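# How I budget for a two-arm bench setup (before I ask anybody for a quote)

I've now planned three of these, and the first went so far over that I still wince a little. So this is the order I do it in now. Grab a spreadsheet and a coffee!

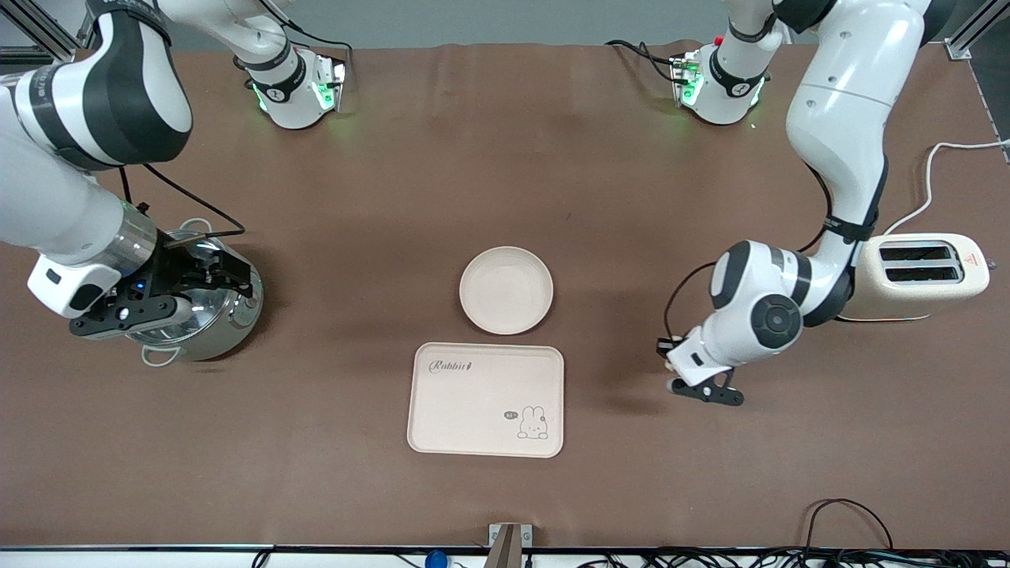
## Step 1: Write down the jobs first

Don't open a catalog yet. List what the arms have to pick up, hold or move, in plain words. Mine was kitchen stuff - a pot with a glass lid, a plate, a tray, a toaster. Next to each one, write the heaviest it'll ever be. A pot with water in it is a very different shopping trip from an empty pot, and I learned that one the expensive way.

## Step 2: Decide if you really need two arms

Ask of every job on the list: does one hand have to hold while the other works? If most answers are no, price one arm and leave space on the table for a second. If you do need the pair, buy them together. My first time I bought them nine months apart, and the second came with a newer controller version that took me a week to match up.

## Step 3: Price the arm, then price the end of the arm

Quotes love to leave off the gripper. Make separate rows for:

- arm and controller
- gripper and spare fingers
- mounting flange or adapter
- cables, including the long ones
- shipping both ways, in case of repair

I asked Kellex and Brestik for quotes on the same list, and Kellex looked cheaper until I added the adapters they'd left out. Send everybody the exact same list and make them fill in every row, even if the answer is zero.

## Step 4: Budget for the boring stuff

This is where my first plan fell apart. Aluminum extrusion, brackets, a table that doesn't wobble, a matte cover for the tabletop, cable ties (so many cable ties), power strips. On my last build this pile came to $2926, and I'd originally put down "misc, $500." Oops.

Cable runs deserve their own row. Measure from the base to wherever the controller will live, then go up and over the arm with string while it's at full stretch. Order the next length up. Also plan a real tray under the table, or you'll have a knot down there by the second week!

## Step 5: Buy the props twice

Pots, plates, trays, whatever you're handling - get two of each, same model. Things get dented or dropped and the exact one you liked will be out of stock. It's pocket change next to an arm.

## Step 6: Add time as a cost

I log setup hours now. Buchanan, our last build, took 37 hours from crates to first motion, and I'd promised my boss Selvaraj Jayawardena it would be a couple of days. Put your hours in the sheet at whatever your shop charges. At $75 an hour, mine was a real number.

## Step 7: Hold something back

Keep a reserve row and don't let anyone talk you out of it. If your supplier is slow (Trirnton had me waiting until September for one flange), you may want it for a rental in the meantime.

My sheet was last updated 3/14/20, so get fresh quotes before you copy any of my prices.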